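What should I ask at a gripper demonstration for our makerspace?

Posted by Ronby_bench
December 30, 2023

Our makerspace had a demonstration visit this month on hand-held grippers, done at a dining table with ordinary utensils. We have one more visit booked in March, at the Lekell open day, and I want to be better prepared for it. The first one went fast and I came home with two pictures and almost no notes. I got to try the handle for a few minutes and did badly with anything thin. What should I ask about, and what should I try when it is my turn? 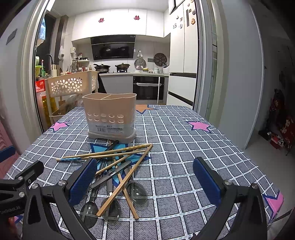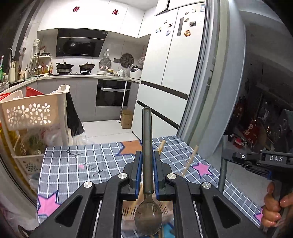
Chopsticks and spoons on the table, then a spoon held upright between the blue pads.

I run the small robotics group here, 48 members, mostly adults with day jobs. We can spend 3,000 dollars next year if the board agrees. I don't need the theory, just what to look at.

fistov_garage

I went to the Lekell open day last March. Get there early. There were 66 people signed up for my session and nearly all of them wanted a turn, so you get a short one.

Things I would ask:

How much do the pads cost and how long do they last. Pads wear out before anything else in my experience, and a worn pad slides on metal handles.

What is the widest opening, and does it still close evenly at that width.

Can you swap the pads yourself or does it go back to the shop. Mine went back to the shop twice and I was without it for most of a summer.

For your turn, start with a spoon. Go for the handle close to the bowl, since the bowl is the heavy end. If you grab it far up the handle it will swing on you. Chopsticks are harder than they look when they are lying across each other - pick the top one and leave the rest alone until it is out of the way. I kept going for the ones underneath and dragged half the pile with me.

Also bring your own objects if they let you. I brought a tape measure and a wet sponge and learned more from the sponge.

Makori22

don't spend the whole 3,000 on one thing. parking at Lekell is bad too, use the side lot

tablesaw_and_tea

The answer about pads is good. I would add weight. Hold the gripper out in front of you for two full minutes before you decide you like it. At our club everyone said it was light and then handed it to the next person pretty quickly.

Ask to see the same job done several times in a row, too. One good pickup doesn't tell you much. Ask them to put the utensils back in a heap between tries and not lay them out neatly, then write down how many tries each piece takes. If you take pictures again, take one before each try from the same spot. I didn't, and I couldn't match any of mine to my notes afterward.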